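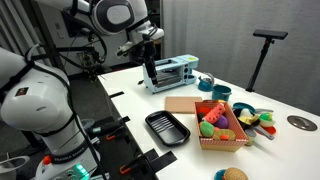

La cocina de juguete es, de todos los materiales de una ludoteca o de un aula infantil, el que más piezas pierde y el que antes se desordena. El Servicio de Préstamo de Materiales de Gullport ha reunido en esta página sus recomendaciones para montar, limpiar y guardar estos conjuntos, tanto en centros como en domicilios. Conviene comenzar por la disposición sobre la mesa: los aparatos de mayor volumen se sitúan al fondo y las piezas bajas delante, tal como ocurre con el hornito azul claro, que queda detrás de la tabla de cortar beige, de la bandeja negra de borde elevado y de la cesta de cuadros rojos y blancos con los alimentos. El hervidor y la olla, ambos en tono verde azulado, quedan a un lado del horno. Con este reparto, las piezas que se toman con más frecuencia están a mano y no es necesario pasar el brazo por encima de las altas.

Las indicaciones que siguen son de aplicación general. En caso de discrepancia con las instrucciones del fabricante, prevalecerán estas últimas.

1. Elección de la superficie

La mesa deberá ser lisa, estable y de fácil limpieza. Se recomienda una superficie blanca o de color claro y uniforme, sobre la que se distinguen bien las piezas pequeñas y se advierten enseguida los restos de pintura, pegamento o merienda. Los manteles estampados dificultan la recogida y se arrastran con facilidad, por lo que se desaconseja su uso durante el juego.

Para grupos de hasta 4 niños resulta suficiente una mesa de 100 centímetros de largo. Con grupos mayores es preferible disponer dos mesas separadas, una para cocinar y otra para servir, antes que ampliar la primera. La altura se ajustará a la edad: el tablero debe quedar a la altura de los codos del niño de pie o ligeramente por debajo.

No se colocará la mesa junto a radiadores ni bajo ventanas con sol directo. Los plásticos de tonos pastel amarillean con la exposición continuada y los cierres a presión pierden elasticidad.

2. Distribución de las piezas

Un conjunto ordenado responde al recorrido habitual de una cocina: tomar los alimentos, prepararlos, cocinarlos y servirlos. La cesta de alimentos se sitúa en la parte delantera, la tabla en el centro y los aparatos detrás. El niño reconoce este orden de una sesión a otra y participa en la recogida con menos ayuda.

Los hornos y hornillos con puerta necesitan espacio libre por delante. Antes de dar por terminado el montaje, ábrase la puerta por completo y compruébese que no tropieza con la tabla ni con las bandejas. Los mandos giratorios deben quedar accesibles; si están en el lado derecho, no se colocará ninguna pieza alta pegada a ese costado.

Los hervidores se orientan con el asa hacia el exterior de la mesa, pero nunca sobresaliendo del borde. Las ollas pequeñas pueden dejarse junto a ellos. Cuando varias piezas comparten color, como sucede a menudo con la vajilla y los recipientes de una misma colección, agruparlas facilita advertir la falta de alguna.

No se recomienda sacar todo el material a la vez. Un conjunto de 18 piezas es adecuado para una sesión ordinaria; el resto puede permanecer guardado y alternarse cada cierto tiempo.

3. Limpieza ordinaria

Después de cada sesión se retirará el polvo con un paño de microfibra apenas humedecido. Una vez por semana, las piezas macizas de plástico se lavarán con agua templada y jabón neutro, se aclararán y se dejarán escurrir sobre un paño, boca abajo las que tengan hueco.

Los aparatos con pilas, luces o sonido no se sumergirán en ningún caso. Se limpian por fuera, con las pilas retiradas y la tapa del compartimento puesta. Para los contornos de los mandos resulta útil un bastoncillo de algodón; para las ranuras de las bandejas con fondo estriado, un cepillo de dientes de cerdas suaves, pasado siempre en el sentido de las estrías.

Las puertas transparentes merecen una mención aparte. Los limpiacristales con amoniaco velan muchos plásticos y el daño no tiene remedio. Basta una gota de jabón en agua, aplicada con un paño de algodón, y un secado inmediato con otro paño limpio. Las marcas de dedos que persistan se eliminan repitiendo la operación, sin frotar en seco.

Las piezas de madera se limpian con un paño bien escurrido y se secan al aire, en posición vertical. No deben quedar en remojo ni secarse sobre una fuente de calor — la veta se levanta y aparecen astillas. Si una tabla presenta ya aspereza, se lijará con grano fino y se revisará el canto con la yema de los dedos antes de devolverla al uso.

4. Cestas y alimentos de juguete

La cesta cumple una doble función, la de juguete y la de recipiente de almacenaje, y por ello acumula más suciedad de la que se aprecia a simple vista. Deberá vaciarse por completo al menos una vez al mes. Si lleva forro de tela desmontable, este se lavará del derecho en agua fría; los tejidos de cuadros rojos y blancos destiñen en los primeros lavados y han de lavarse por separado.

Las frutas y verduras con velcro se cepillan con un peine de púas finas para retirar pelusas e hilos. Cuando las dos mitades dejan de sujetarse a pesar de la limpieza, procede sustituir el velcro: se retira el antiguo, se elimina el adhesivo con un poco de aceite vegetal, se lava la zona y se espera a que seque antes de pegar el nuevo.

Las piezas huecas con orificios retienen agua en el interior. Tras el lavado deben apretarse varias veces y dejarse con el orificio hacia abajo durante toda la noche. Si al agitarlas se oye líquido o desprenden olor, se retirarán del conjunto.

La cesta no debe llenarse por encima del borde. Los alimentos que ruedan acaban bajo los muebles y son, según la experiencia de este Servicio, la primera causa de devoluciones incompletas.

5. Almacenaje entre sesiones

Se aconseja el uso de cajas bajas, con tapa y de paredes transparentes. Las cajas profundas obligan a volcar el contenido para encontrar una pieza y provocan la mayoría de los arañazos. El Servicio utiliza para sus conjuntos las cajas Jirel de tamaño mediano, en las que cabe un hornito de sobremesa con sus accesorios alrededor.

El orden de guardado es el inverso al de montaje. Primero se introduce el aparato de mayor tamaño, con la puerta cerrada y, si fuera necesario, sujeta con una cinta de tela; no se empleará cinta adhesiva sobre superficies pintadas o transparentes. Las tablas y bandejas se colocan de canto contra una de las paredes. Las ollas y los hervidores ocupan los huecos, sin encajar unos dentro de otros cuando el ajuste sea forzado. La cesta va en último lugar, encima, con los alimentos dentro.

En el interior de la tapa se fijará la relación de piezas. Una relación ilustrada permite que los propios niños comprueben el contenido. El modelo de ficha Purba, disponible en el mostrador, incluye casillas para anotar faltas y desperfectos.

Las cajas se guardarán en lugar seco y ventilado, a una altura no superior a 138 centímetros, de modo que puedan bajarse sin escalera. En locales húmedos se añadirá una bolsita desecante, siempre fuera del alcance de los niños y nunca dentro de la cesta.

6. Revisión y pequeñas reparaciones

Cada septiembre, antes del inicio del curso, debe realizarse una revisión completa. Se comprobarán las bisagras de las puertas, la firmeza de los mandos, las asas y los bordes de las piezas rígidas. Un mando que gira en falso suele recuperarse apretando el tornillo posterior; cuando no lo tenga, se consultará al Servicio antes de aplicar adhesivo.

Las asas agrietadas no se pegan. La pieza se retira y se solicita recambio, indicando la referencia que figura en la base. Los rayones superficiales no afectan al uso y no son motivo de baja.

Se prestará especial atención a las piezas que puedan desprender fragmentos pequeños si el conjunto va a ser utilizado por menores de tres años. Ante la duda, la pieza no se entrega.

7. Devolución del material prestado

Los conjuntos se devolverán limpios, secos y con la ficha cumplimentada. Las faltas deben comunicarse en el momento de la entrega; una pieza hallada con posterioridad puede depositarse en el buzón del mostrador, en un sobre con el número del conjunto. Los lotes de la colección Statari llevan dicho número en la base de cada aparato y en el reverso de la tabla.

Las consultas sobre limpieza, recambios y reparación se dirigirán a Sota Hirose, responsable de conservación de materiales, en horario de mañana. Para la recogida de recambios es necesario presentar la ficha del conjunto.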